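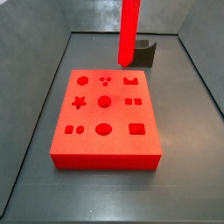 Das rote Steckbrett aus Schaumstoff, neun Felder in drei Reihen

Seit Dezember liegt das Steckbrett von Dovus bei uns auf dem Spieltisch, und ich muss sagen, ich habe es richtig lieb gewonnen! Der Block ist schön dick und bleibt beim Spielen brav liegen (unser altes Holzbrett rutschte ständig weg). Das Sechseck war bei meiner Enkelin sofort der Favorit, da kann sie gut 30 Minuten am Stück probieren und drehen und wieder von vorne anfangen. Für 39 Euro hätte ich mir freilich einen Beutel für die Teile gewünscht. Und Krümel sammeln sich in den Vertiefungen, die hole ich mit einem Pinsel heraus. Von mir gibt es trotzdem gern 5 Sterne.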